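Door week, and my arms hurt

12 Dec 2024

Spent most of this week opening doors that don't exist. 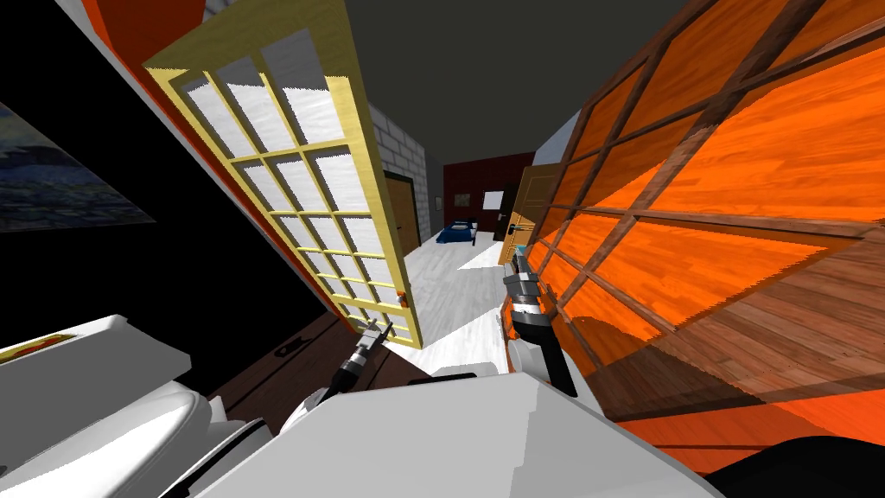 So yeah, doors. I put on the headset, grab the two controllers, and wherever my hands go the robot's arms go too, all inside the simulator. Every house in there is different, and whoever picked the colors was having a great time (orange glass! red walls!). The lever handles are what get me. You have to come in at the right height, hook it, push down, and then somehow back the whole base up without letting go. I kept twisting my wrist like I would at home and the gripper just slid right off.

Isla is way smoother at this than I am. She told me to slow down and quit correcting so much, since the robot copies the wobbles too, and after that my runs looked a lot better. I'm at 268 keepers now and we want 400 before training starts in January. Drawers are next, and Seidu already called dibs on the good chair.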